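Bus to Emton was late. Of course it was. Nouhaila Tawfik ran anyway, one shoe untied, the letter crushed in her fist.

Room 417. He'd written it twice, like she'd forget. Sixteen years and he thinks she forgets things.

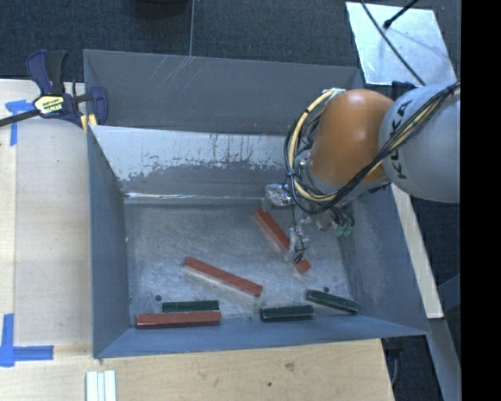
Stairs. No time for the elevator. Somebody's radio, somebody's onions frying. Her knees hurt – when did that start?

She knocked. Nothing. Knocked agian.

"It's open," he said. Same voice. Smaller.

She'd had a whole speech. Practiced it since July. All gone now.

"You owe me 48 dollars," she said, and sat down on the bed.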